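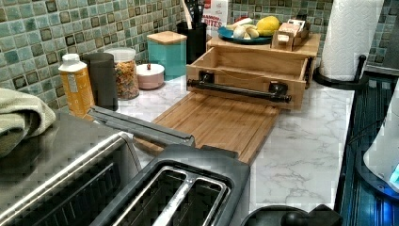 I've been promising a kitchen page for ages, so here goes, one counter at a time. When we took over the place in Postberg the counters were the thing I complained about most (ask anyone who came to dinner that first winter), and I've spent a silly number of evenings moving the same few things back and forth to find out where they want to live. The backsplash was already there and I fell for it on sight, all those little squares of teal and sea green and pale aqua, and I've been matching things to it ever since. The round teal plate up on the wooden riser is my favorite match so far! It holds the lemon and whatever else I want within reach while I'm cooking, and because it's up high I don't keep burying it under the mail.

A little about the riser, as three of you wrote in after the last gallery. It sits on top of the drawer box, and that's the whole trick. The box eats up a good bit of counter, I won't pretend otherwise, but with the riser on top I get most of it back, and the stuff I use every day ends up closer to my hands. The small caddy with the compartments went up there too, next to the plate. I used to keep packets in a mug, and then I'd want the mug. You can guess how that went.

The toaster and the toaster oven, yes, I have both. My sister thinks this is ridiculous. I use the toaster for toast and the oven for everything else that comes in small amounts (two chicken thighs, half a pan of roasted carrots, leftover pizza, so much leftover pizza), and I'm not giving up either one. If you have a smaller kitchen than mine and can only keep one, keep the oven. The toast is fine. It's a little slow and you have to watch it, but it's fine.

The big bamboo board stays out all the time now. I used to slide it behind the toaster after every meal like a good girl and then drag it out again the next morning, and one day in December, in the middle of cookie week, I just stopped. It's heavy and it has that raised border, and life is better when I don't have to lift it. I wipe it down, oil it when it starts looking thirsty, and stand it up to dry if it's had a real washing. My oil is the plain mineral kind from Nägeli, the hardware store by the bus station, and a bottle lasts forever.

Now for the drawer box, which got the most questions by far. I'd been looking at one from Zuvex for months, and it was 147 dollars before shipping, and I kept putting it in the cart and taking it out again. Then Aurélien Aubert, who runs the Zalla woodshop a couple of streets over and has fixed more of my chairs than I'd like to admit, told me to bring him my measurements before I did anything rash. I measured wrong the first time (I forgot the outlet, the plug needs room!) and went back with a second sheet of paper and a box of pastries.

What I wanted was a drawer I could open with flour all over my hands, and for that you need a proper handle. The old drawers in this kitchen have tiny knobs, and they're sticky from October until the New Year. So this one got a long black bar, the pipe kind, and I can hook a couple of fingers behind it and pull without thinking. I worried the black would be too much next to the light wood, and I went on worrying for a week, and now I want it on every drawer I own. The wood goes nicely with the board as well. I didn't plan that, but I'm happy to take credit.

As for what goes inside, I'm still changing my mind. It started out as the baking drawer, then the bread moved in, then the bread moved out again after I forgot a heel of rye in the back corner. At the moment I'm leaning toward snacks in the front and dish towels in the back. Write to me if you've got a better idea, I read everything even when I'm slow to answer.

The grain and the handle from close up. It's all fine narrow lines in the wood, and I love how the black bar looks against it:
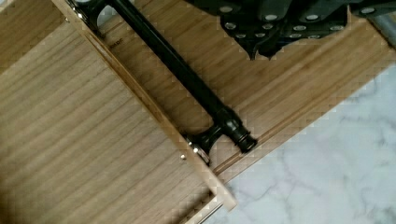 Next gallery: the pantry shelves

I'm halfway through the pantry and it's a mess, so give me a little while. I've got jars to wash and labels to soak off, and I still have to decide about the top shelf, where I can't reach anything without the step stool. Bring your opinions on lazy Susans. I've heard they're wonderful and I've heard they fling vinegar at you.

Get new galleries by email. Enter your address to subscribe to the newsletter. You can unsubscribe at any time.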